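The Tray Comes Back
By Annag Haldane

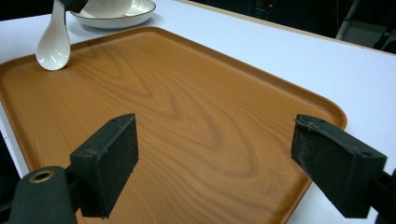
Trays went away for a while. Too hotel, too sickbed. Now every second table in Grindport has one again, and Nivaldo Peixoto can't keep them in his shop, Bemo. He sold 179 last year, most of them to people who came in for something else. Wood grain is what they ask for. The louder the better – big swirls, pointed arches, an orange-brown your grandmother would of known. It does a plain white soup spoon a lot of good. Same with the white bowls, the kind with a thin dark band at the rim, which look a bit lost on a white table until there's some color next to them.

Get one with a raised lip. Rounded corners too, easier to wipe. Peixoto's rule is 2 hands or don't bother, so measure your doorways first. His cheapest is $40. The hand-finished ones from Iltside run to 300 and sell out by January.

Bożena Olszewski keeps hers out all week. Soup on Thursday, mail the rest of the time. "I stopped putting it away," she says. "Then I stopped setting the table."

Care is simple. Damp cloth, dry right after, no dishwasher ever. Store it flat or on it's long side, well away from the radiator. Bemo opens at ten, closed for lunch.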